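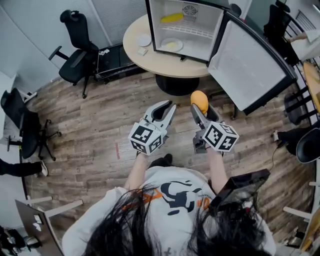

Cabelo escuro e comprido, visto de cima.

Imprimir | Enviar por e-mail

O cabelo comprido e a paciência que ele pede

22 mar 2018

A minha mãe cortava-me o cabelo na cozinha, sentada eu num banco alto com uma toalha de praia presa ao pescoço por uma mola da roupa, e cortava-o sempre curto, à altura das orelhas, com uma franja que ficava invariavelmente mais subida do lado esquerdo. Dizia que era mais prático. Era, claro que era, e eu só percebi quanto quando resolvi deixar de o cortar.

Tinha 31 anos e tinha acabado de me mudar para Lolham, onde não conhecia cabeleireira nenhuma. A decisão, se lhe quiserem chamar assim, foi uma sucessão de adiamentos. Primeiro porque andava com caixotes por abrir, depois porque o salão da esquina fechava cedo, depois porque começou a chover e nunca me apetecia sair. Quando dei por mim já o prendia com um elástico (um elástico de escritório, daqueles dos maços de envelopes, que é coisa que não se deve fazer a cabelo nenhum e que me custou uma madeixa inteira ao tirar).

Foi a Imelda Salazar, que na altura morava por cima de mim, quem me viu com aquilo na cabeça e me arrastou para casa dela. A Imelda teve o cabelo pela cintura a vida toda e fala dele como outras pessoas falam do jardim. Deu-me um chá, deu-me um pente de dentes largos e explicou-me que se começa pelas pontas e se vai subindo devagarinho, segurando a mecha com a outra mão para não puxar pela raiz. Eu tinha passado a vida a pentear-me de cima para baixo, a empurrar os nós todos para o mesmo sítio, e a achar que a dor fazia parte!

Também lhe perguntei pelas 100 escovadelas antes de dormir, que era uma coisa que a minha avó jurava fazer. Ela riu-se. Disse-me que fizesse as que me soubessem bem e que parasse quando me cansasse o braço. Eu ainda experimentei durante um tempo e ficava com o cabelo cheio de electricidade, colado à cara e à gola do pijama, de maneira que desisti e agora escovo-o até me aborrecer, o que costuma ser bastante depressa.

A fase do meio é a pior. Quem já deixou crescer sabe do que falo: aquele comprimento que bate nos ombros e vira para fora, uma ponta para cada lado, e que não chega para uma trança nem fica arrumado solto. Passei um inverno inteiro de gorro. Na fotografia do meu passe desse ano pareço uma pessoa que acabou de sair de um barco. Estive para marcar corte duas vezes, e da segunda cheguei mesmo a ir até à porta, mas estava uma senhora à minha frente a discutir o preço de uma permanente e, enquanto esperava, perdi a coragem e fui antes comprar pão.

Depois veio a fase dos produtos, da qual não me orgulho. Comprei um champô da Hikine de 500 mililitros que cheirava a pêssego e que me deixou o cabelo pesado, e que ando há meses a gastar a lavar os pincéis. Comprei uma máscara, dois séruns e uma touca de cetim que escorrega durante a noite e aparece de manhã aos pés da cama. O que acabou por me servir foi o óleo que o Devendra Dwivedi vende na mercearia Thakur, ao fundo da rua Stonby, numa garrafa sem graça nenhuma, entre as lentilhas e o arroz. O Devendra contou-me que a irmã dele o aquece entre as palmas das mãos e o põe só nas pontas, na véspera de lavar. Faço assim e gosto do ritual, embora tenha tido de sacrificar uma fronha.

Há coisas do cabelo comprido que continuam a apanhar-me de surpresa. Fica preso na alça da mala, no fecho do casaco, na porta do carro (uma vez, e não recomendo). Mete-se à frente dos olhos quando me baixo para apertar um sapato. Demora uma eternidade a secar em maio, quando já não apetece o secador mas ainda faz frio ao fim da tarde, e eu ando pela casa com uma toalha aos ombros como um pugilista reformado. O ralo do duche, enfim, tem uma vida própria de que prefiro não falar num texto que a minha tia lê.

E há as coisas boas. Uma trança feita à noite, ainda meio húmida, que se desmancha de manhã e dá umas ondas que não deram trabalho nenhum. O peso dele nas costas. O carrapito preso com um lápis, que aprendi a fazer a ver a Imelda ao telefone, sem que ela própria reparasse no que as mãos estavam a fazer. E a minha sobrinha, que quando vem cá se senta atrás de mim no sofá com uma caixa de ganchos e me faz penteados que demoram um filme inteiro. Fico com torcicolo e não troco aquilo por nada.

A minha mãe continua a achar que era mais prático curto. Da última vez que lá fui a casa, tinha a tesoura em cima da mesa da cozinha, assim como quem não quer a coisa, ao lado do açucareiro. Cortou-me dois dedos, nas pontas, com a mesma toalha de praia e uma mola da roupa. Ficou ligeiramente mais curto do lado esquerdo.

Se alguém desse lado anda na fase do meio e quer conversa, escreva-me. Prometo responder, embora demore, e se souberem de uma touca que não fuja durante a noite digam-me, por favor, a marca.

Arquivado em: Coisas de casa, Cabelo, Conversa fiada

Textos recentes
O casaco que já não fecha e que eu não dou
Marmelada, segunda tentativa
Cartas que guardei da avó
As janelas de Lolham com chuva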